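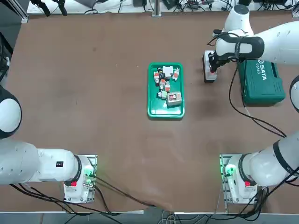

The pump at Drornura drew water from 60 meters down and failed in January. The inspector from Grewal logged the flow at zero and the tank at 2,490 liters. Spare parts lay in a green tray on a brown tabletop, among them a switch box with a red rocker switch. She wrote "no suitable relay" and closed the log.

The supply road from Nimdale was shut. At the village's rate of use, the tank would last up to 2 days. 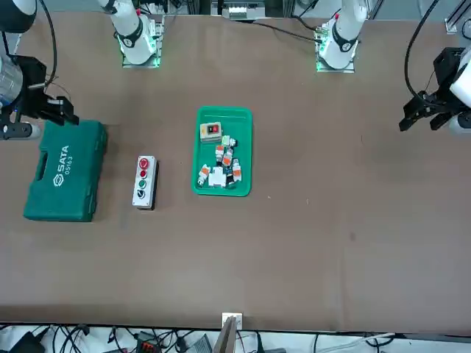 Second entry

The Flirell manual gave one procedure for a missing relay: run the motor by hand, two minutes on, two off. She read it again at 4 a.m. A push-button control box lay on the brown table, and she entered it in the log as item two.

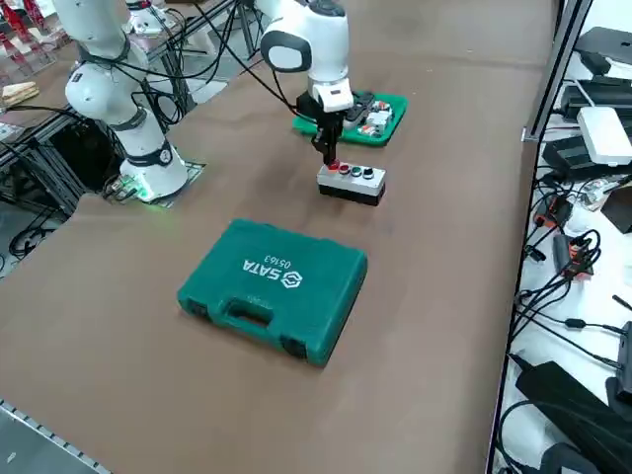 At dawn she recorded a flow. It was low and slightly brown.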